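Moving to Narkengate in July, what do I do about the piano?

mossy_lid
Jan 6, 2021
We're moving from Irkadow to Narkengate and I've got my grandmother's upright to think about. The quote for moving it is 300 on top of everything else, plus there are 15 steps up to the new place. My husband says sell it. I play maybe twice a month, but I learned on it!
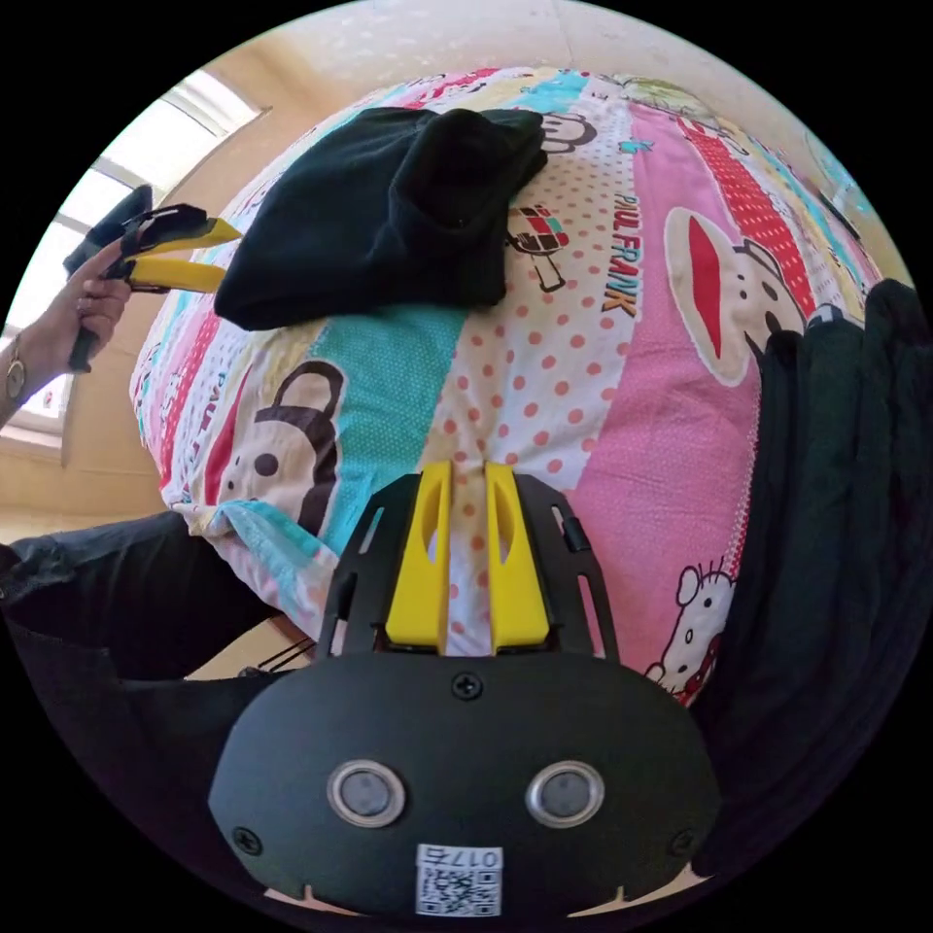

It also needs a tuning, and two of the low keys stick. Do I get that done before or after the move?

tenor_dan
After, always after. Let it sit in the new room for a few weeks first. And 300 with stairs is a good price — I paid more for 11 steps.

pkwhite
Gonna disagree with Dan on keeping it at all. Old uprights are money pits. I put 4,000 into mine and it still sounded like a saloon. Get a digital.

tenor_dan
She didn't say it was in bad shape, she said two keys stick. That's an easy fix most of the time.

pkwhite
Or it's the start of a long list. Ask me how I know.

mossy_lid
Ok, you two! I'm calling Ekkachai Nuchit, who tunes for my old teacher, and having him look it over before I book the movers. Leaning toward keeping it.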